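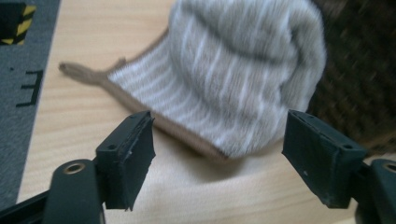

Striped sock, rolled, on the wood tabletop.

2020-04-03

Dye notebook, madder on wool, continued

OK, the red is finally going somewhere! Pulled the second skein of the Pletira yarn out of the madder pot this morning and it is a proper brick, warm all the way through, none of that tired salmon I kept getting in March. I had a cup of tea going cold next to me because I kept walking it over to the window to look again.

What changed: water and heat, mostly. I stopped using the tap straight and added a pinch of chalk to rainwater, which Yara Nseir has been telling me to do for ages (Yara, if you read this, fine, you win). And I kept the pot well under a simmer the whole way. The old batches all went past that point while I was off doing something else, and the browns came out of the root and sat on top of everything.

Recipe as run, so I can find it again:

Wool, dry weight 100 g
Ground madder root, 100 g, so equal weights. Generous, I know.
Alum mordant from the bucket mixed last month, overnight soak, squeezed and not rinsed
Root soaked overnight in a stocking, then warmed slowly with the wool in
Held warm for 2 hours, left to cool in the pot until morning

The long cool-down matters more than I gave it credit for. I took a snip of yarn out when the heat went off and another this morning, and they look like two separate recipes. Both are taped inside the back cover next to the Kiliris samples.

Speaking of which, the Kiliris yarn is a puzzle. Same mordant bucket, same root, and it drinks up color at the ends of the skein and leaves a paler band where the ties were. My ties were too tight, I'm nearly sure, but the Pletira skein had the same ties and came out even. Could be spinning oil. Next time it gets a hot wash with plain soap before it goes anywhere near the alum. I do love the banding though, and would happily do it on purpose if I could work out how! Maybe tie one skein tight in three places and leave another loose, same pot.

Exhaust bath: still plenty of color in there. Dropped in a bit of leftover Myklebust fleece, unspun, and it went a soft apricot that I like almost as much as the red. Don't pour this bath out. It's in the lidded bucket under the sink, marked with tape.

Yardage, before I forget: 1,210 yards of the Pletira left undyed. Enough for the Zondcombe blanket with the border in the darker red, provided I can hit that red again, and I want to do it all from one grind of root. Yara has the good grinder. Ask about borrowing it, or take the root over there and make an afternoon of it.

Things to try next:

Iron dip on one of the apricot bits, very weak, in and out
Madder over weld, for the orange everyone keeps asking about
Light test: half the snips in the window, half in the drawer, check when the next batch is dry
A smaller pot for samples, the big one takes forever to come up

Rinse water was still running pink at the fourth change, so I've left the skein soaking with a drop of soap. Needs a last rinse tonight, then hang it in the back hall, away from the heater.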